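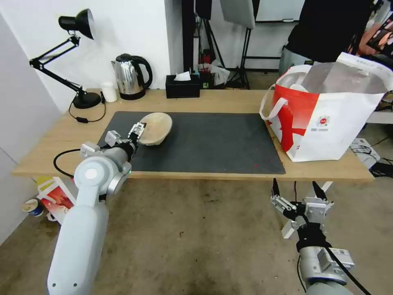 Yutong Li put the difficulty in one remark during the first interview, that a desk stops being a desk the moment somebody sets a bowl on it, and it takes most of the afternoon to turn back. Several of the other people we spoke to at Trotgate said much the same in longer words.

4.2 Food and drink on shared desks

Reading time: 9 minutes
Print this page | E-mail this page

The desks in the study are plain light wood with a large dark grey mat in the middle. We had expected the mat to mark out the working area and food to be kept to the bare wood beside it. The diaries show the reverse. Of the 361 entries that mention eating at a desk, most place the bowl or cup on the mat, and the things that stay out all day are pushed to the back edge. Figure 3 shows this pattern: the lamp, the kettle and the tissue box stand along the back, with a small white cup close to the kettle, while the bowl is on the mat and a large red and white bag takes up the right-hand side.

Bags deserve a note of their own. They were left standing on the desk in 49 entries, often long after the meal. Asked why, people said that the bag would be needed again for the rubbish, or that the floor was dirty.

Shared dishes change the layout further. When food is meant for more than one person it tends to be set towards one side of the mat, with drinks and spare bowls kept apart from it. Shellfish was the food most often complained of at Trotgate, on account of the shells and the smell. In Figure 4 the white bowl with the red crayfish or shrimp is nearer the bag, and the lidded red cup stands between it and a second, shallow bowl. 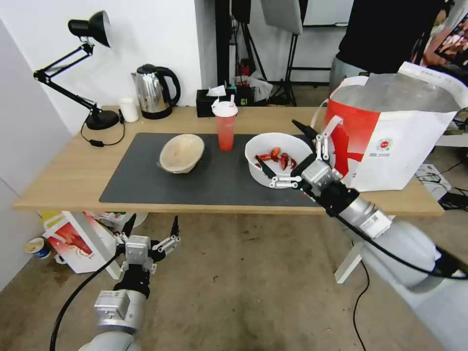
Figure 4. Shared food on a desk with a mat.

Jianguo Liao objected to our first reading of these layouts and said the spare bowl should be counted as part of the meal, as it is where the shells go. We have kept spare bowls as a separate class, but the objection is fair, and 40 entries would move if his rule were followed.

Clearing up was slow in both rooms. The cup usually went first and the bag last. Tissues were within reach in nearly all cases, yet wiping the mat was recorded in only 105 entries.

Related items
Where the kettle goes: notes from the Jimwood offices
Ciria and Tan on lunch breaks in small workplaces
Desk mats and how they wear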